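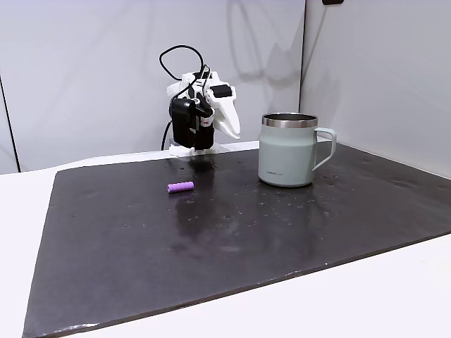 Desktop arm with white gripper at its work corner, with a mug and a purple cylinder on the mat.

Visit report: Enport demonstration rooms, 9th May

Members of the Partanen purchasing group visited Enport to review a small robot arm that the firm offers as a kit for schools, training centers and light test work. The visit was arranged after an earlier exchange of letters on price and support. The group spent the morning in the demonstration rooms and the early afternoon with the service desk.

The kit

The arm is sold under the name Esulis. Its white parts are largely 3D printed, and the motor housings are black. Enport supplies it either in parts or assembled, at 469 dollars and 600 dollars respectively. Print files for the white parts come with both versions, so that a buyer with a printer may replace a broken jaw or base plate on site. Motors and cables must be ordered.

Cabling was discussed at some length. On the arm shown to the group, one black cable rises in a tall loop above the top joint and another drops along the side toward the base. The group asked whether a shorter run or a set of clips could be supplied. Enport replied that slack is needed for full travel of the upper joint, and that a clip set is planned for August.

The work corner

The demonstration arm stands at the back of a white table, just behind a dark mat, with plain white walls on two sides. Enport recommends plain walls of this kind to buyers who intend to record their sessions. The mat has a slight gloss and shows light specks readily. Members who manage shared classrooms noted that it would need regular wiping, and asked for the price of a matte version. None is listed at present.

Enport's starter tasks use common household items. A handled mug and a short, round-ended cylinder give learners two quite different shapes to grip, and the curved finger of the gripper is meant to serve for both. The printed guide sets out the tasks in order of difficulty. The group found the guide clear, although the section on calibration assumes knowledge that a first-time buyer may lack.

Service and spare parts

Repairs are handled by Sirnex under a separate contract. The service desk holds 231 spare motors and reported more than 330 kits in use. Return shipping is paid by the buyer after the first year. The group asked that this term be stated on the order form.

Recommendation

The group recommends the purchase of two assembled kits for a trial term, with a decision on further orders to follow. A written quotation, including the clip set, has been requested from Enport.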